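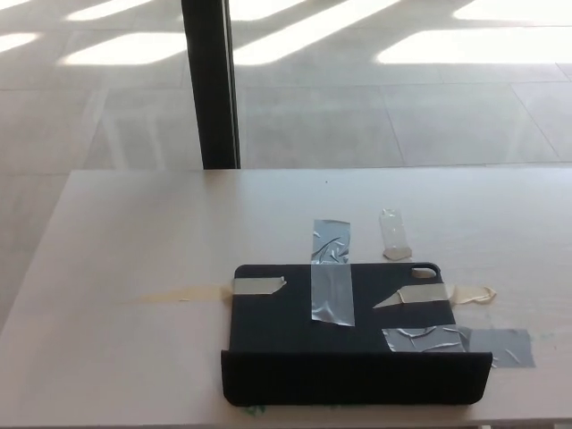 Berchtold Foundation extends course on putting things off

The Berchtold Foundation will continue its evening course on procrastination for a further year. The decision was taken by the governing board in December, following a review of the first full year of teaching at Tilton and Stedton. Enrolment for the spring intake is now open at both centres.

The course, which runs under the title Starting Late, is intended for adults who find that ordinary tasks are regularly left until the last moment or are not begun at all. It is not a treatment programme and does not replace advice from a doctor or therapist. Those who attend are encouraged to bring one piece of unfinished business with them, such as a tax form or a letter that has been waiting for a reply, and to work on it during the sessions.

During the past year 1189 people applied for a place. Of these, 738 attended to the end of the course and returned the closing questionnaire. The foundation regards the completion rate as satisfactory for an evening course without fees or certificates, although it notes that the figures differed between the two centres and that the Stedton group lost more of its members in the early weeks.

Urs Thaler, who chaired the review, told the board that the reasons given for leaving were mostly practical. Shift work was mentioned often, as was the last bus from Stedton, which leaves before the session ends. Start times at Stedton will therefore be brought forward by half an hour. Tilton keeps its present times.

Changes to the programme

The review recommended that the material on goal-setting be shortened. Participants had reported that they already knew how to write a list and that further advice on lists was of limited use to them. More time will now be given to the first few minutes of a task, where most of the reported difficulty lay. The new opening session deals with how a task is described. "Sort out the pension" is treated as a heading. "Find the letter from the pension office and read its first page" is treated as a task, and participants practise turning one into the other.

Seraina Mayrhofer, head of teaching, has rewritten the course handbook accordingly. The earlier edition remains valid for people who have already received it and need not be returned. Copies of the new edition will be handed out at the first session and are not sent by post.

A second change concerns work in pairs. Until now, participants chose a partner in the first week and reported to that person throughout. Some found this helpful. Others wrote in the questionnaire that they had felt judged, or that their partner had stopped coming and had not been replaced. From the spring, pairs will be formed afresh at each session, and anyone who prefers to work alone may do so without giving an explanation.

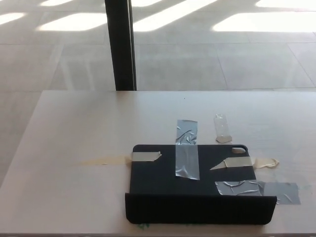
Page last changed: 2024-01-04

The handling of missed sessions has also been revised. Under the previous rules, a place lapsed after two absences. The board accepted the view of the teaching staff that this rule sat badly with the aims of the course, as people who had missed one evening tended to stay away out of embarrassment and then lost their place for that reason. Absences will still be recorded, but a place will now lapse only when the participant gives it up in writing or does not reply to a letter from the office.

Domenica Schnyder, who teaches the Tilton group, welcomed the decision. "People come to us after years of being told that they are lazy," she said. "If they miss an evening, they expect to be told so again. We would like them to walk in the following week and sit down, and for the class to carry on."

Damian Steiner, her colleague at Stedton, asked that the new rule be looked at again after a year. He pointed out that there was a waiting list in Stedton for much of the autumn and that an unused chair is a chair another person could have had. The board has agreed to this request, and the matter will be placed before it when the next annual figures are available.

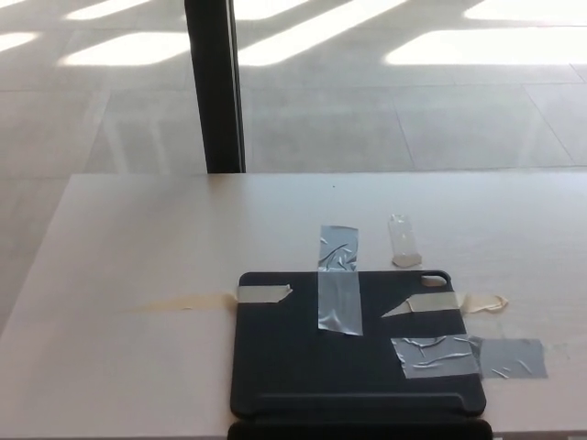
The course also includes a short attention exercise, which has been kept in its present form. It is carried out at the beginning of each session and again before the written work. Participants sit with both feet on the floor and let their eyes rest for three minutes on something plain and close at hand, returning to it whenever they notice that their thoughts have moved on. No particular object is required. Those who find the exercise uncomfortable may close their eyes or leave it out. The questionnaire showed divided opinions: a number of participants described it as the part they had gone on using at home, while others considered it a waste of an evening.

The board discussed whether the exercise should be made longer and decided against doing so. Ms Mayrhofer advised that the time was better spent on the tasks people had brought with them, and that a long exercise could easily become one more way of not starting.

Use of telephones

Telephones may be kept on during sessions, provided that they are silent. An earlier proposal to collect them at the door was not adopted. Several participants have caring duties and must be reachable, and the teaching staff felt that a rule with many exceptions would be difficult to apply fairly. Participants who wish to hand in their telephone of their own accord may leave it in the locked cupboard at the front desk and will be given a numbered slip.

Evening at Bernico

Former participants have asked repeatedly for a way of meeting after the course has ended. The foundation will offer an open working evening once a month at its reading room in Bernico. There is no teaching at these evenings. Visitors say briefly at the start what they intend to do, work on it quietly, and say at the end how far they got. Tea is available. The reading room is on the ground floor and can be reached without steps from the courtyard side, where the bell should be used after six o'clock.

Pascual Navarrete will be responsible for the Bernico evenings. He attended the course at Tilton in its first intake and has since assisted there. He has asked that visitors arrive on time, as the opening round cannot be repeated, but says that latecomers will not be turned away.

Enrolment

Applications for the spring intake can be made in person or in writing at the Tilton and Stedton centres. A short form is available from either office and asks only for a name, a postal address and the preferred centre. The question about previous attempts to change working habits has been removed, as many applicants left it blank or set the form aside when they reached it.

Applications are dealt with in the order in which they arrive. Applicants who were on the waiting list in the autumn do not need to apply again and will be contacted by letter. Should they no longer wish to take part, they are asked to inform the office so that the place can be offered to the next person.

The course remains free of charge. A deposit is taken for the handbook at Stedton and is returned at the final session. The board has asked the Tilton office to adopt the same arrangement from the spring.

Employers who wish to send members of staff are reminded that the foundation does not report on attendance to third parties. Confirmation can be issued to the participant on request, and it is for the participant to decide whether to pass it on.

Enquiries about the content of the course should be addressed to the teaching department. Enquiries about places should be directed to the centre concerned.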